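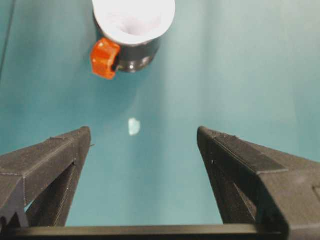 Dark cup with a wide white rim on a teal tabletop

Community Help > Hobbies > Jigsaw puzzles

How do you get through a huge patch of plain sky?

Posted by Mirela Barbosa, Oct 14, 2020
345 views

Hi all! I caught the puzzle bug in July, when my uncle Anselmo handed me a Munotero box of the harbor at Guseck and told me to come back when it was finished. I LOVED the boats. I loved the rooftops even more (the little red ones with the laundry strung between them, so good). Now the whole bottom half is done and I'm left with sky. It's one of their odd sizes, 1,494 pieces, and I still have 533 to go, all of them pale blue or slightly paler blue.

I've tried picking one piece up and testing it everywhere, and I've tried staring at a gap until I can see its shape with my eyes shut. Both work, very slowly. Is there a proper method? I really want to finish this one, because the next box is a night market and I'm dying to open it. Also, do people sort by shape or by color first when the color is nearly all the same?

Chia-hao Tsang

Oh, I'm so happy somebody asked this — sky is my favorite part! Put the color out of your mind for a while and sort by shape. Make a pile for the ordinary ones with a knob at each end, a pile for three knobs, a pile for four, a pile for none, and a last pile for the weird ones with a shoulder or a slanted side. The weird ones are gold. Place those first, then go looking for their neighbors.

Once you have the piles, line each one up in rows with the knobs pointing the same way. Then pick a gap that has at least two sides already built, work out which pile it needs, and go down the row in order. You'll test the same piece far fewer times, and you can stop in the middle of a row and carry on the next evening.
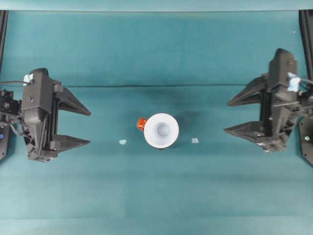 Rows need more room than the puzzle does, and that catches nearly everyone the first time they sort a big sky. I lay mine out on a plain covering in one strong color so the outline of every knob shows up clearly. A teal-green like this one is lovely under pale blue, and a cream cloth is hopeless. Do watch for creases, though. See the thin dark one going across toward the back? A row laid over a line like that never sits quite flat, so I'd keep all the pieces on the near side of it.

One more thing: sort in daylight if you can. Printed skies nearly always get a touch lighter toward the horizon, and you'll notice it by a window long before you notice it under a lamp. Within each shape pile, put the lighter ones at one end. Then you get to use the color after all!

Ronaldo Trindade

just turn them over and look at the backs. some makers have a grain in the cardboard and it all runs one way. worked on my Drumow castle, no idea about Munotero

Dirceu Medeiros

Chia-hao has it covered, so I'll just add that I do a sky in short sittings, with music on, and always leave one easy gap for the next time I sit down. The puzzle group at the Godoy library does the same, and we swap seats when someone gets stuck. A fresh pair of eyes finds a piece you've passed over all evening. Get your uncle over for an hour! And please post the harbor when it's finished, I've wanted that one for ages.

Mirela Barbosa

Thank you!! Shape piles are done and I already found both of the corner-ish weird ones. Ronaldo, mine are plain gray on the back, sadly. Going back in tonight.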